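Progress report to the Ostberg Fund, second period
Project: Irker, student robotics club at the Triệu school
Date: 2025-01-16
Written by: Hậu Tô, club supervisor

1. Where we are

At the start of August we promised you that the students would teach one arm to do a complete kitchen task by the end of the school year. The task has three stages: put a plate of food inside a microwave oven, close the door, and turn the timer knob. I can report that the first stage is in regular work and the second has started. The third stage is not started yet.

The students have recorded 600 demonstrations until now. Our plan for this period was 300, so on this point we are ahead. I must add that 44 of them were removed after checking, mostly for the reason that the plate was placed too close to the side of the cavity.

2. The work station

The oven is used with the door fully open for the first stage. Chenxi Jia and her group proposed this, and it made the approach of the arm much simpler. The two latch hooks on the door are the difficult place. If the arm comes too far to the left, it can touch them, and we now stop the run when this happens.

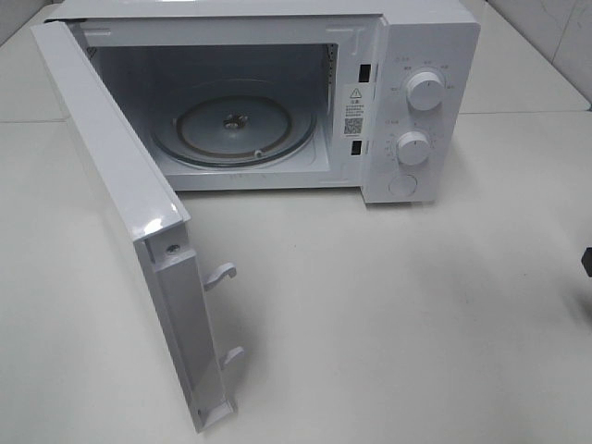
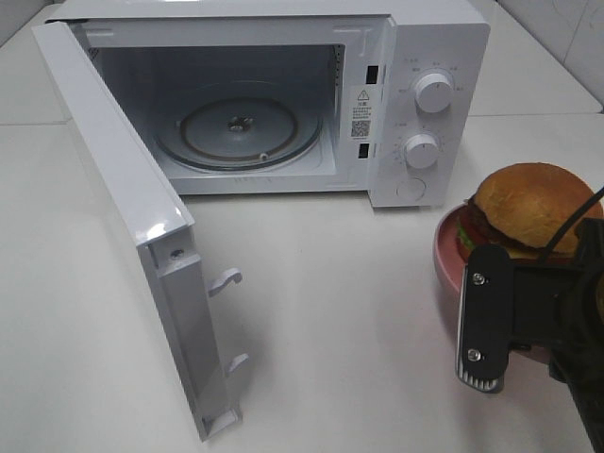

The oven with its door open at the work station. The second picture also shows the pink plate with the hamburger, and the gripper.

The glass turntable gave us more trouble than we expected. A plate which is not put near the centre can tip on the rim. The students wrote a short check list for the operator, and they read it aloud before each session — it is a small thing, but the number of bad recordings became lower.

3. Money

From the grant we have spent 1100 euros in this period. The largest part was for new finger pads and a spare cable, ordered from Vastska. The delivery was late by three weeks, and in this time the group worked only on the software.

4. Difficulties

Two of the older students left the club for their examinations. The younger ones can operate the arm well, but they still need help with the training scripts.

5. Next period

We will finish the door stage first and then begin with the lower knob, which is the timer. We ask for your permission to move the remaining travel money to spare parts. Please let me know if you need the receipts on paper.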